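4. Shareholder Protection in Cross-Border Share Swaps

4.1 The problem

A share swap leaves the holders of the target with paper in a company they did not choose to invest in. When both companies are formed under the same law, the holder's rights change little. When they are not, the holder may wake up with different voting rules, a different notice period for meetings and a different court to go to. The listing rules of most exchanges deal with this at the point of admission. They say much less about the period between the announcement of the swap and the first annual meeting of the combined company, and that is the period studied in this section.

We use the word "holder" for any person entered on the register, and "beneficial holder" for a person who holds through a broker or custodian. The difference matters because the consent rights described in 4.3 belong to the first group only.

4.2 Sample and sources

The sample consists of 140 share swaps in which the bidder and the target were formed in different jurisdictions and at least one of them was listed. For each swap we collected the offer document, the circular to holders and the articles of the bidder as they stood on completion. Where the articles were amended within the following year, we collected the amended version too. Translations were used for 25 of the offer documents. In those cases we relied on the translation filed with the exchange, even where the original read differently, on the view that holders abroad would have done the same.

Swaps made inside a single group were left out. So were swaps where the target's holders received cash for more than half the value of their shares. A holder paid mostly in cash has less reason to care what the bidder's articles say.

4.3 Three points of difference

The first is the threshold for changing the articles. Most bidders in the sample required a special majority of votes cast. A smaller group counted votes against all issued shares, which sets a higher bar on paper but also makes it easy for a large holder to block a change by staying home. Circulars seldom told target holders which method applied.

The second is the right to call a meeting. Target holders often moved from a regime where a fairly small stake was enough to one where they would need to join with others. The loss was usually disclosed, but in an annex, and the main text of the circular tended to say only that rights would be "broadly similar."

The third is preemption. Here the gap between law and practice was widest. Several bidders had no preemption rights in their articles but had a long record of offering new shares to existing holders first. Others had the right written down and asked for it to be switched off at every annual meeting. A reader who compared only the articles would rank these companies in the wrong order.

4.4 The Prorkthorpe swap

One case shows how the three points work together. Fitside, the target, sold hats and other headwear through shops and through stands placed in other retailers' stores. Jurkora, the bidder, was a holding company with a wider spread of consumer businesses. The deal was known by the name of the town where Fitside had its registered office, Prorkthorpe, and we keep that name here.

Fitside had 1,040 registered holders at the time of the offer, many of them current or former staff. The circular set out the change in the meeting threshold in one paragraph and did not mention that Jurkora counted votes against all issued shares. In March, after completion, Jurkora proposed an amendment to remove preemption rights. A group of former Fitside holders opposed it and tried to call a separate meeting. Their combined stake would have been enough under Fitside's articles and was not enough under Jurkora's.

The amendment passed. We take no position on whether it was good for the company. The point for present purposes is that each change in rights had been treated in the circular as a small one, and it was the combination that left the group without a remedy. An adviser's report by Nnaji, attached to the circular, compared the two sets of articles clause by clause and so did not bring out this effect either.

Figure 4. A wire rack and a baseball cap.
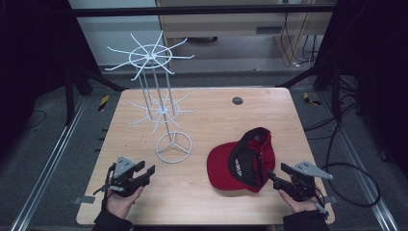 4.5 Disclosure by comparison table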